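Print this story | E-mail this story

The Ferry to Kamenness

My grandmother kept the ferry timetable pinned inside the pantry door for 19 years after the ferry stopped running, and every November she would take it down, dust the shelf under it, and pin it back up again a little straighter than before. She had come over from Kamenness on that boat as a bride, with a trunk and a jar of plum jam wrapped in a petticoat, and she never quite believed that the water between there and here had closed for good.

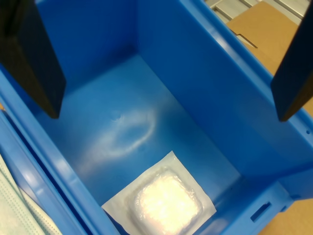
When she died the house fell to me, and so did the pantry, and I spent a long, slow week going through it (I am not a fast packer, and I stop to read everything). There were recipe cards, candle ends, string saved in lengths too short to tie anything. I put the things I meant to keep into a deep blue plastic bin with tall sides, and the timetable went in first, flat on that smooth, glossy floor, where it looked very small.

I had it with me when I took the bus to Seson, 147 miles with a stop for soup, and walked down to the old landing in the last of the light.

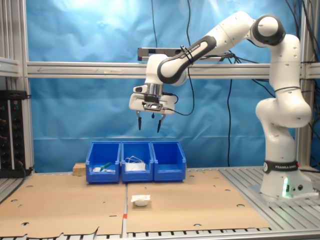 The ticket office was still there, with its green shutters, and so was the bench where she must have sat looking back the way she'd come. I sat down on it myself. The wind smelled of rope and mud, and across the water one lamp came on, then another, until Kamenness had a whole crooked string of them.

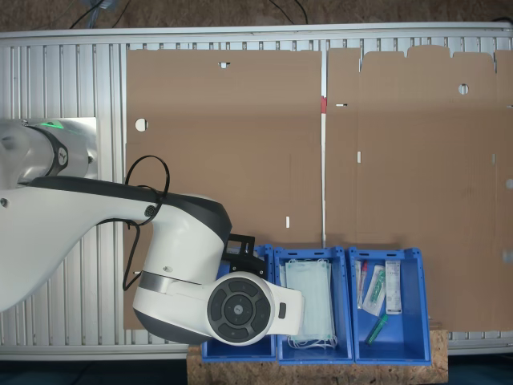 Arm over flattened cardboard, green light on.

I had meant to leave the timetable there, tucked behind a shutter. I even got as far as smoothing it against the wood. Then I read the bottom line, the 5:30 crossing, and saw she had penciled in beside it, very lightly, "bring a coat." So I buttoned mine, folded the paper back into my pocket, and waited with her until it was time for the bus.

This site uses cookies. By continuing to read, you accept our cookie notice.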